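Gripper choice for clearing a sink: stay with two fingers or go to suction?

Asked in Arms and End Effectors, February

We have one arm mounted beside a kitchen sink and want it to move dishes from the basin to a tray on the counter. Right now it runs a Kedby two-finger gripper. Mugs are fine. Flat plates at the bottom of the basin are not, the fingers can't get under the rim and the controller stops on a force limit. Out of 50 tries on a flat plate we got 7. 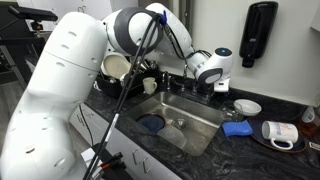
The other option is the Wonent suction cup, which a lab in Vastuvdale lent us. It got 24 out of 50 on the same plate with the sink dry. I haven't tried it with water in there yet. Cable routing is also a problem, whatever we mount has to share the run along the outside of the arm and I don't want an air hose hanging over the basin if I can avoid it.

Is there a way to make two fingers work on plates, or should I stop trying?

3 answers

Answer 1 (accepted)

Keep the fingers and change the tips. Thin wedge tips, angled in at the bottom, will slide under most plate rims. Come in from the side at a shallow angle, push the plate against the basin wall until it tilts, then close. You need to raise the force limit for the push only and put it back before the grasp. We did this on a Juška controller and it took one extra state in the program. Check that your wrist clears the faucet, that was our main source of faults.

For clear plastic you will have a camera problem before you have a gripper problem. Depth drops out on it.

Answer 2

Suction. We have logged over 1254 picks with the Wonent and only changed the cup once. Bowls are bad though.

Answer 3

What cup diameter are you using? Ours leaked on any plate with a raised pattern until we went smaller. Same question for the pump.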